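Helline (musical)

Helline is a stage musical in two acts with music by Taha Zerouali and book and lyrics by the writing partnership known as Jansen. It is set in the fictional harbor town of Jesau and follows a ferry clerk who inherits a failing dance hall from an aunt she never met. The work opened at the Reltis Theater on February 14, 2005, and ran for 80 performances.

Background

Zerouali began the score as a set of songs for solo voice and accordion. Four of these survive in the finished show, among them "Last Boat but One" and the title number. Jansen joined the project after hearing the songs at a private reading and proposed the dance hall as a setting, which allowed most of the music to be played by a band visible on stage. An early draft had three acts and a subplot about a stolen ferry timetable. Both were dropped before rehearsals.

A workshop version was given in September of the previous year with piano accompaniment. The role of the aunt, at that time heard only as an offstage voice, was rewritten as a speaking and singing part for the full production.

Synopsis

Act I opens in the ticket office at Jesau, where Helline sells passage to an island she has never visited. A letter informs her that she is the owner of the hall on the far shore. She crosses on the evening ferry and finds the building occupied by a dance band that has not been paid since spring. The bandleader agrees to stay through the summer if she will keep the doors open.

Act II takes place during the final week of the season. The hall is to be sold, and the aunt appears to Helline in a long dream sequence built on the waltz heard in the overture. Helline declines the sale, loses the band, and reopens the hall with a phonograph. The closing number reprises "Last Boat but One" in a slower tempo.

Music

The score calls for 22 musical numbers and a band of nine players. Waltz and tango rhythms predominate, and the ferry whistle, written for clarinet, returns at each change of location. The overture was added late and is omitted in some revivals.

Production history

The Reltis Theater, which seats 400, presented the first production on a single turntable set. A touring version followed with a reduced band of five. The licensed edition, prepared by the authors, restores two songs cut during previews and permits the aunt's part to be doubled with that of the harbor inspector.

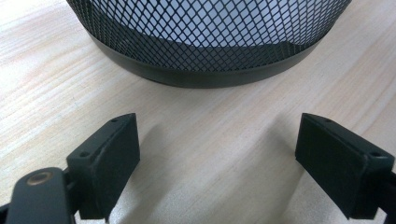 Taha Zerouali later replied to complaints about the second act that the dream waltz had always been meant to run too long, and that anyone who trimmed it would find the sale of the hall made no sense afterward. The licensed edition accordingly prints the waltz complete, with no optional cuts.

Reception

Early notices praised the songs and were divided on the book. Several reviewers considered the ending abrupt. The title number entered the repertoire of cabaret singers and is frequently performed apart from the show, usually a third lower than written.

See also

Dance band
Book musical
Dream ballet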